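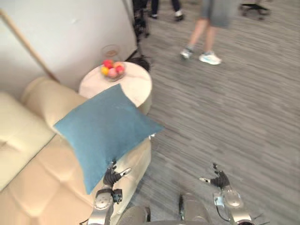

How many cushions does a sofa need? Fewer than you own, and for most two-seaters I'd stop at two.

Okay, pause there, let them laugh or groan. Then say hello, thank Hyun-seo Na for having me back at the Brarkden evening, and say what the talk is: the five-minute sofa reset. One sofa, its cushions, the bit of floor in front of it. I am not doing wardrobes tonight, please don't ask me about wardrobes until the tea break!

Start with my own living room. When we moved to the flat on Shearer Street I had 11 cushions on a sofa built for three people. Every evening they went on the floor so we could sit down, and every morning I put them back. My partner Prodromos asked me once what they were for and I didn't have an answer — I said "color," and he said the wall was right there, paint it. (Wait for it. This one usually gets a laugh from the couples.)

So we cut down, slowly, and what I'm passing on is the routine that was left over at the end.

First part is clearing. Everything off the sofa, and I do mean everything, including the blanket you think looks nice where it is. Put the cushions on a chair or a table if you've got one close by. I try to keep mine off the carpet, especially in October when the dog is shedding and the light ones pick up every hair. Ask the room: who has a pet? Hands up. Okay, buy a rubber glove, drag it over the fabric, you'll be amazed and slightly disgusted.

Second part is the sofa itself. Wipe along the seams. Crumbs love a seam, and if yours has piping they'll sit in that little groove for months. A soft dry brush does it, an old makeup brush is perfect. On leather or anything leather-like I follow with a cloth that's barely damp and then leave it alone for a few minutes. No kitchen spray! I ruined an armrest that way and it still has a dull patch the size of my hand.

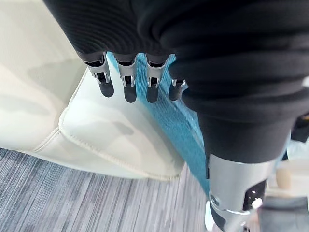 Teal-blue fabric beside a cream leather cushion.

Talk about color here, but keep it short, I always run over on color. Pale sofas are forgiving. You can put nearly anything on cream, and a dusty blue or a teal is a lovely way to go because it's strong enough to show up and quiet enough to live with. What I'd watch is texture. Smooth leather wants something with a bit of fuzz or weave next to it, partly for looks and partly so the cushion stays where you put it. Satin on leather slides. I had two satin ones and they spent their whole lives on the floor.

Tell the Allau story if there's time. I was staying at the guesthouse there, and the owner, Razia Janjua, had one square cushion on each sofa. One! I thought it looked mean for the first hour, and by supper I'd noticed how easy it was to just sit down. I came home and gave a bag of cushions to my neighbor Patricio, who has teenagers and needed things to throw.

Third part, putting back. Pick the cushion up by a corner or an edge, give it a shake, then clap the sides between your hands so the filling moves back to the middle. If it's feather, be rough with it. If it's foam, there's no point, just turn it over. Then set it against the arm, on its base or on its point, whichever you like. I don't do the karate chop on top. Periklis Karagiannis does, he's giving the next talk, you can fight him about it.

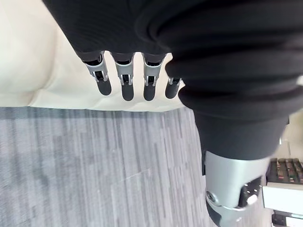
And then the floor, which people skip because by that point they feel finished. Run the vacuum along the line where the sofa meets the carpet, slowly, with the narrow tool on. If the front of your sofa goes right down to the ground, that line catches everything that rolls off the seat. Coins, popcorn, a pen cap, in our house mostly dog biscuits. A streaky gray carpet hides a lot (I love ours for exactly that reason) but it means you have to go by feel and sound, so listen for the rattle.

Timing. The first go will take you around 58 minutes, mine did, and I was cross about it. Don't give up! Once the extra cushions are gone and the seams are clean, the nightly version is nothing — shake, turn, set down, quick look at the floor.

Side tables, only if someone asks: keep the one by the arm clear enough to hold a mug. Mine had a lamp, a plant and a stack of Honinach catalogs on it, and the mug went on the armrest, and you can guess.

Hand out the sheets now, pass them from the left. Questions, then tea. Remember to get the brush back from the front row.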